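Bring Back the Repair Counter

When I moved to Stikbridge, the hardware store on Mill Street had a counter at the back where you could leave things. A lamp, a vacuum cleaner, a food mixer with a dead switch. A man named Fulgencio Barrera wrote your name on a paper tag, tied it to the item, and told you to come back in a week. Most of the time it was fixed. Sometimes he handed it back and told you to throw it out, and he charged nothing for that advice.

The counter closed when the store changed hands. The space holds garden furniture now. I think the town made a mistake in letting it go without any argument, and I think the town should pay to have one again.

The usual objection is price. A new toaster costs less than an hour of a skilled person's time, so the repair makes no sense. I accept the arithmetic for toasters. I don't accept it for the things most households own that cost real money. My Tandix washing machine stopped draining last December. The company's own service line quoted me $208 to send someone out, before parts, and then suggested I look at its current models. The fault was a pump filter with a sock in it. I found that out from a neighbor. If I hadn't known her, I would have bought a washing machine.

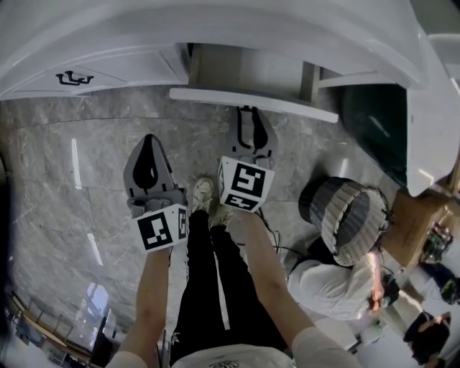 Gray-white sneakers on a marble-patterned floor.

Shoes are another case. A cobbler used to work two doors down from the store, and he would glue a sole or restitch a heel while you did your shopping. A pair that has come apart at one seam is still mostly a good pair. Without a cobbler it is trash, and people who would never call themselves wasteful put it in the bin because they have no other place to take it. The nearest one is now in Demley, and the bus ride there and back costs as much as the glue job.

People tell me that anyone can learn to do this at home from videos. Some can. I have fixed two things that way and ruined a third. The videos assume you have the right screwdriver, a clear table, decent eyesight and a free evening. They also assume the model in front of you is the same as the one on the screen. A person who has opened a hundred vacuum cleaners knows which clip breaks if you pull it the wrong way. I don't want to learn that on my only vacuum cleaner.

The other objection is that a repair counter is a business, and if a business can't pay its way it should close. We don't apply that rule to the library or the swimming pool. The pool in particular loses money every year and I have never heard a council member suggest filling it in. We pay for it because we think people are better off with a pool. A place that keeps a working freezer out of the dump, and keeps several hundred dollars in a family's pocket, deserves to be judged the same way.

I asked the town what it spends on collecting bulky items. The answer was that 3,000 pickups were made last year, nearly 1,000 of them for electrical goods. No record is kept of what was wrong with any of it. I would like to see someone with a meter and a set of screwdrivers stand at the depot for a month and write it down. It would be a cheap way to find out whether I am wrong.

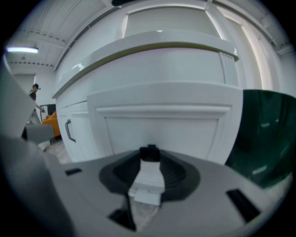 What the manufacturers could do

A town counter would only go so far, because some products are built to stay shut. I own a desk fan made by Eyvindsson that is held together with 13 screws, and every one of them is the same ordinary cross-head. I can take it apart, wash the blades and put it back together before lunch. I also own a hand blender whose case is glued. When the blender goes, it goes whole. Both cost about the same.

I would make companies print on the box whether the case can be opened with common tools, and for how many years they will sell parts. Shoppers can then decide. Many won't care, and they are entitled not to. I would have paid a few dollars more for a blender with screws in it, but the store had no way of telling me which one that was.

Barrera is retired and still lives in town. I ran into him outside the post office and asked whether he would train someone if the town found a room. He said he would do two mornings a week, and that the room would need good light and a sink. The old school annex has both. It has been locked since the new building opened, and the council already pays to heat it.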